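Questions about the July equipment round. Last changed 26 Mar 2021. Send anything missing to Bohumila Hrnčiar.

**What does the Trutach budget cover?**

Hand-held grippers, spare finger pads, mounts, chargers and storage. Household items used in the tasks go on a separate line, and small appliances count as household items.

**How many grippers can a site order?**

Up to 3. A fourth needs a note from Svetozár Charvát before the order goes in.

**What do the parts cost?**

A pair of finger pads from Skaleo is $89. The Ultine mount is $107 and does not include screws. Prices are before shipping.

**Do we need a full-size kitchen for the refrigerator tasks?**

No. A mini fridge is enough for opening the door, reaching in and moving small objects past a rack. It can sit on the floor of any room with an outlet.

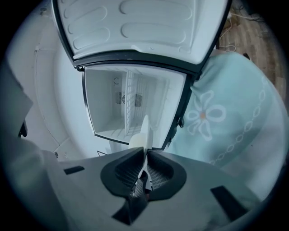

Measure the door swing before you pick a spot, and leave space for the person holding the gripper to kneel or step back. Budget for an extension cord if the outlet is on the far wall.

**Can we buy used?**

Appliances, yes. Grippers, no. Saragih will not service a unit it did not sell to us, and the service plan is $276 per site per year.

**When do pads need replacing?**

When the texture is worn smooth or an edge lifts. Order one spare pair with each gripper. Pads are not returnable once the bag is open.

**What if our quote expires before approval?**

Ask the vendor for a new one and send both. You do not have to fill out the request form again unless the total went up.

**Who pays for return shipping?**

The site does, except on units that arrive damaged. Keep the box.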